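Touring a small play – speaker notes, 6/19/21

Okay, hi everybody, thanks for coming in out of the heat. Start with the show of hands: who has toured before, who wants to, who got dragged along by a friend? (Wait for the laugh. If there's no laugh, keep going.)

So I direct for a tiny company called Skiltard. We make plays with two actors and whatever fits in a van. Last time out we took a show called Grornow to small towns, starting in Statville, and I want to talk about what I'd do again and what I'd never do again as long as I live.

First thing – the rooms. We built Grornow in a black box with a low ceiling, very cozy, everybody close enough to hear a whisper. Then we opened in Statville in a hall with 609 seats. The big quiet scene at the end of act one vanished! My actors were doing lovely work and row M was reading the program. We spent the next morning restaging it, moved the table way downstage, turned both chairs out, and cut the whispering completely.

Ask for the ground plan before you sign. Ask again after you sign. The Yuen sent us a plan that was missing a whole staircase, and our back wall had to live in the loading dock for the run.

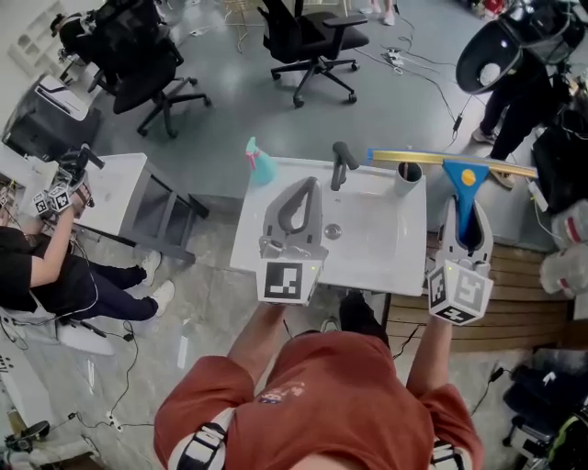

Money next, and I'll go fast because it makes me sad. Our guarantee at the Yuen was $809 a night plus a share of the door. Sounds fine until you take out the van, the motel, and the hour of overtime you pay the house crew when your load-out runs long (ours ran long every single night). I'd budgeted $500 for repairs over the whole tour and it was gone before our second town. Double whatever you were going to put there.

Tell the trapdoor story if there's time. Skip it if we started late.

Tech. You'll get one afternoon, if you're lucky. We got our light cues down to the ones the story really needs, and I have to say the play looked better for it. Bring a paper cue sheet too. Big type, please – you'll be reading it by a blue lamp with somebody else's headset on.

Now the part I love, which is the talk after the show. We nearly dropped it because everyone was tired, and I'm so glad we didn't. People in Statville stayed and argued about the ending, whether the sister knew all along, and I stole one of their ideas for the version we're rehearsing now. That one goes out in August, with a shorter act one and no back wall at all.

Questions here. If it's quiet, ask them what's the worst room they ever played. Remind them the sign-up sheet for the script swap is by the door.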